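Priltow Hall Users' Group
Minutes of the February meeting, held in the small room at 7.30 pm

Present: 2 officers, nine members. Apologies were received from the Lyons Road playgroup.

1. Minutes of the last meeting
Agreed and signed, with one correction: the heating bill was £154, not £145.

2. Money
The balance stands at £754. The Orex invoice for floor polish has been paid. The Unullow grant form has to be in by the end of the month and the secretary will send it.

3. Bookings
The toddler morning has asked for an extra half hour to set up. Agreed, at no charge until Easter. The quiz night has moved to the main hall as 71 tickets have gone.

4. Storage cupboard
Members were asked again to put the folding chairs back on the trolley. The top shelf is now for cleaning things only. The key is to be hung up inside the kitchen door.

5. Play cups and table covers
It was reported that coloured cups and bowls are being put away in the kitchen with the adult crockery. Agreed that they go in the blue crate under the hatch, and are washed separately. The green cloth is to stay with the square table and be shaken outside after each session. One member asked for more bowls. Left until the grant is known.
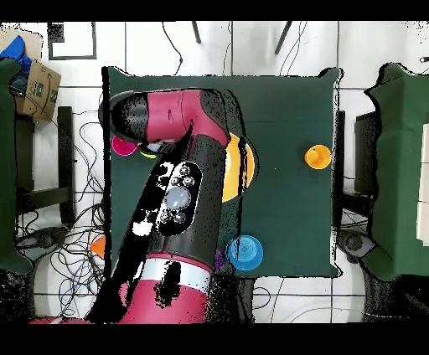 Item 5: the square table with its green cloth, coloured cups and yellow bowl.

6. Any other business
The outside light is still not working. A price for a new fitting will be brought to the next meeting.

The meeting closed at 8.50 pm.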